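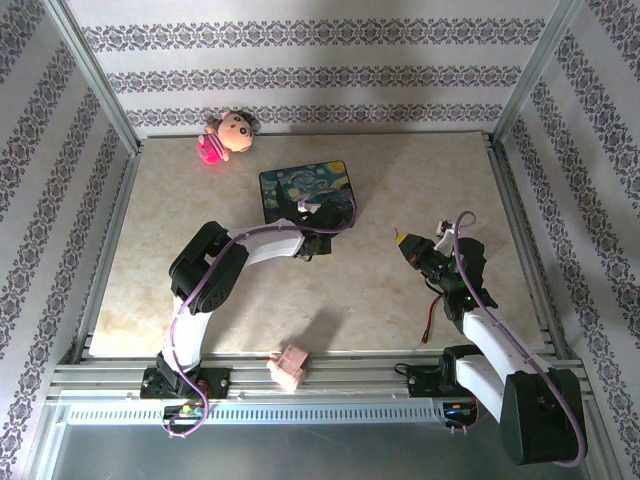
**Ollby，9月3日，星期四**

## 十月 Lornum 河岸跑：报名、路线和秋季训练安排

Lornum 河岸跑今年的报名已经截止，一共388人，其中263人报的是全程，其余的人跑短程。往年两个组别的人数比较接近，今年全程组明显多出一截，所以出发时间做了调整：全程组早上八点出发，短程组八点四十分出发，地点都在 Ollby 旧车站前的停车场。

全程仍然是17公里。前半段和去年一样，出了停车场沿铁路旧线往北，过 Godden 桥以后下到河边。变化在后半段。Jardine 农场旁边的那条土路正在铺排水管，十月能不能完工还说不准，我们和农场商量后改走坡上的牧羊道。这段路爬升比原来多，路面是碎石，下坡的地方有两处急弯，弯道前会插黄旗。习惯看配速的人请有心理准备，今年的成绩和去年没法直接比。

短程不过桥，到 Godden 村口折返，路面全部是柏油，推婴儿车也可以参加，请排在队伍后面出发。

号码布从比赛前一天下午三点起在旧车站候车室领取，晚上七点结束。住得远的人可以当天早上领，七点半以前到。领取时报姓名和组别就行，不需要打印确认邮件。转让名额请在九月底以前写信告诉我们，到了十月就不再改名单了。

补给站全程设三处：桥头、牧羊道顶端、回程的铁路旧线入口。前两处只有水和盐片，第三处有香蕉和可乐。今年不提供一次性纸杯，请自带软水杯或者可以折叠的杯子，忘带的人可以在起点买，也可以借，跑完还回来。

关于存包。去年雨下得大，放在棚子外面的几个包湿透了，有人的干衣服一件没剩。今年存包改在候车室里面，地方小一些，每人限一个包，大件行李请留在车上。

### 秋季训练

从下周起，每周二傍晚的训练恢复，一直到比赛前一周。集合时间六点半，在 Ollby 小学操场外面的铁门旁。内容大致是这样安排的：

- 前两周：慢跑，加几组短坡
- 第三周：节奏跑，分快慢两组
- 第四周：牧羊道试跑，开车去 Jardine 农场集合
- 最后一周：只跑四十分钟，轻松为主

牧羊道试跑那天天黑得早，头灯必须带，没有头灯的请在起点附近慢跑。农场门口可以停车，但不要挡住拖拉机进出的那一侧。狗请留在家里，坡上有羊。

周日的长距离照旧由大家自己约，时间和路线写在候车室的白板上。目前最长的一次定在14公里，从 Godden 桥出发，往返都走河边，中途没有可以买水的地方。第一次参加全程的人最好能跑完这一次，哪怕中间走几段。

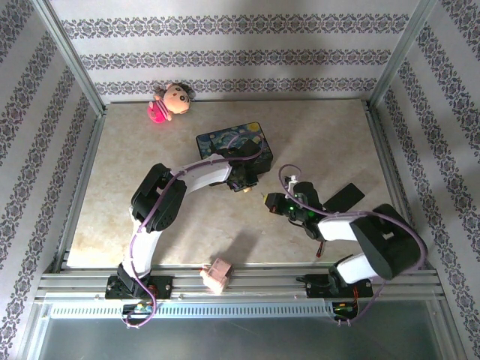 *粉色小玩偶和星空图案。*

### 跑友来信摘录

上一期我们问大家，跑步方面有什么一直想做还没做成的事。回信比预想的多，摘几条登在这里，应来信人的要求都不署名。

“想在下雪天跑一次 Lornum 河岸。每年都说，每年雪一下我就不出门。”

“想跑一个海外的马拉松，哪个都行。抽签报过三次，三次都没中，今年又报了。”

“想跟女儿一起跑完短程。她今年九岁，跑得比我快，问题在我。”

“膝盖手术以后想重新跑到桥头再跑回来。现在能跑到旧车站后面的那排杨树，医生说可以慢慢加。”

“想有一年不看手表。”

写信来的人里面，有好几位提到想跑夜间接力。Ollby 以前办过，从旧车站跑到 Lornum 水闸，五人一队，后来因为水闸那边的路灯坏了就停了。路灯今年春天已经修好。如果有足够的人愿意参加，明年初夏可以试着恢复，有兴趣的请在来信里写明能不能凑齐一队，以及能不能帮忙开收容车。

### 其他

借出去的头灯和反光背心还有一些没有归还，请在周二训练时带来，放进铁门旁的蓝色箱子。

旧跑鞋回收继续，鞋底磨平的也收，请把两只鞋的鞋带系在一起。

下一期在比赛之后寄出，会附上完整成绩。成绩有疑问的，请保留号码布，收到通讯后两周内写信来核对。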